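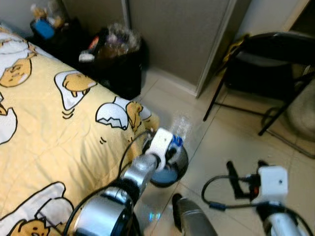 Flistomden Move-In Beds: progress report to the Valente Fund

March 3, 2022
From: Éabha McGrath
To: Vasco Pacheco

Vasco, sorry for the rush, wanted this to you before the board packet closes. Receipts coming separately.

Where we are

57 households furnished since the grant started. Target for the full grant is 200, so behind the straight-line pace but ahead of the schedule in the revised plan. January was slow. Two weeks lost to ice on the Lornier road, then the van needed brakes. Back to normal runs now.

Most of these are families coming out of temporary housing with a signed lease and nothing to put in the place. We get the referral, call within two working days, deliver inside of 12. Hit that for all but four households. Three of those were waiting on keys. The fourth was our mistake — wrong unit number on the sheet, and the phone number was old too. Apologized, delivered the next morning.

Beds and bedding

Twin frames fine. Full size frames are the problem. Grastier raised the price again and wants a bigger minimum order than we can store. Ilídio is getting a quote from another supplier, should have it in a couple weeks. Until then we're buying fulls one at a time, and paying for it.

Mattresses all new, as agreed. Bedding is a mix of new and donated. Donated goes through the hot wash before it goes on the shelf, no exceptions. We let kids pick their own comforter now from whatever is in stock. Takes longer at the door. Worth it, the parents bring it up on nearly every follow-up call. Prints go first. Plain gray and plain beige just sit there, so please steer donors away from those if it comes up.

Crib sheets always short. Pillows ok.

Storage

Still in the back half of the Grastier warehouse, lease good through the grant period. Had a small leak by the loading door, nothing ruined, landlord patched it. Ka-ming put up shelving so bedding is off the floor and sorted by size. Finding a set of queen sheets used to mean opening six bags.

Staff

Vasilică Avram started as second driver, part time. He has the lifting certificate and speaks Romanian, which has helped with several familes already. Ka-ming Mok has moved over to intake full time. Still no one for follow-up calls, so Ilídio Falcão and I are splitting those. We're behind on them.

Money

Spending is on budget except for two lines. Frames over, see above. Vehicle over because of the brakes. Underspent on printing and on training. Average cost per household is $255 for bedding and delivery, frames and mattresses tracked seperately in the spreadsheet.

Request: permission to move the unspent training money to frames. Not asking for new funds.

Next

Clear the follow-up backlog. Settle the frame supplier. Second laundry machine, used, if the price holds. Meet with the Flistomden school social workers, who are sending people to us by word of mouth and should have the real form.

Need from you: a yes or no on the training line, and the new logo file. The one on our van is the old one.

Éabha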